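From: Fidel Saavedra
To: kitchen-share list
Subject: Re: [kitchen-share] plates, plates, plates (and the lunch shelf)
Monday, 7:40 am

Quick one before I have to run for the bus. Answering inline, sorry for the mess, typing with one hand.

> Hi all,
> I've been through the whole of the lower cupboard at Halvorsen Street
> and we have way too many odds and ends. Chipped stoneware, two
> lids with no pots, a gravy boat. The big white dinner plates
> don't fit in the new dish rack and people leave them leaning on
> the faucet. Can we agree on ONE kind of plate before the September
> lunches start up again?

Yes please. I vote small and shallow with a rim. The big ones are fine at home but at the lunches half the food slides off on the way to the table, and they're heavy when you carry a stack up from the basement. Also they chip if you look at them wrong.

> Somebody mentioned colored ones. I don't mind color but I don't
> want it to look like a daycare. And what do we do about the shelf
> height? I measured it and then lost the piece of paper.

Shelf is 34 cm clear, measured it Saturday when I was fixing the hinge. So a stack of 30 small plates ought to go in if they nest properly, which the rimmed ones mostly do. Wouldn't put anything on top though. The shelf sags in the middle already.

On color, I was the one who mentioned it. Not daycare colors. Duller than that – a sort of steel blue, a pale beige that goes a bit pink, and a light mint. Put together they look calm, I think. On a brown table especially, and all our tables are brown so that's that settled.

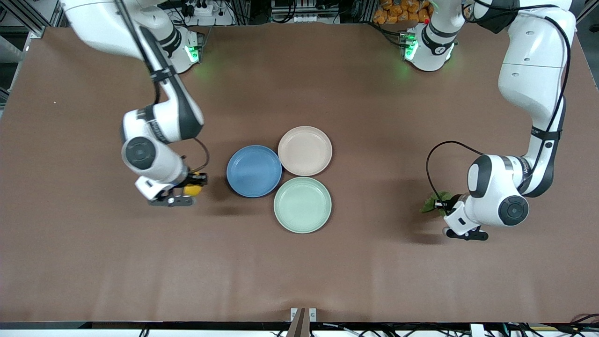

Blue, beige-pink and mint green, pushed together on a brown tabletop.

You get the idea of the shape too. There's a raised rim on all of them, so a spoonful of beans with sauce stays where you put it. I'd use them for the bread and the sides as well, and then the old oval platters can go.

> Who has the order form from Stedon? Last time it took forever and
> they sent us bowls.

I have it, it's in the blue folder behind the coffee tins. But I'd rather go through Dirkach this time, they let you send back what you don't want and the guy on the phone picks up. Stedon only sells by the full carton and we'd end up with a carton of each color which is more plates than we have chairs. If anyone has a strong feeling about Stedon say so by tonight.

What I'd order, unless someone shouts:

small plates, mixed colors, 30
serving spoons, long handle, 2
dish rack, the narrow one, 2

The racks because one is never enough on soup day, everything ends up on a towel and then the towel ends up on the floor. The narrow one fits left of the sink if we move the kettle. I tried it with a cardboard cutout, works fine, you just can't open the drawer all the way. Which drawer? The one with the string and the dead batteries. So no loss.

> Also can people please NOT put the good knives in the drying
> basket point up. I'm not going to say it again.

Agreed. There's a cork in the second drawer, stick it on the tip.

> Last thing, what happens to the old stuff? I don't want it sitting
> in the hallway until spring like the chairs did.

Fomance will take plates if they aren't chipped, they want them wrapped and in a box with the number written on the side. I can drive one box over, maybe two if the stroller's out of the car. The chipped ones, I don't know. My neighbor breaks them up for the bottom of her planters so I could ask her. The gravy boat I'd like to keep if no one else wants it, it's ugly but it pours well.

For wrapping we need newspaper, bring what you've got. Not the glossy kind, it slides around and doesn't crumple. Leave it by the back door in a bag with PLATES on it, otherwise it goes out with the recycling like last time.

If you're sorting this week, do it on the long table and not on the counter. Make three heaps: keep, box, chipped. Run your thumb round the rim (carefully!), you'll feel a chip before you see it. And wash them before they go in the box even if they look clean, the ones at the back of that cupboard have been there since before I joined and there's a film on them. Hot water and a bit of soda gets it off, the green soap does nothing.

Oh and the shelf paper. The old one is stuck down with somthing awful, I got half of it up with a putty knife and then gave up. If someone has a hair dryer bring it in, I want to try warming the glue. Would be good to have that done before the new plates go in, otherwise we're taking them all out agian.

OK bus. Will check mail at lunch.

Fidel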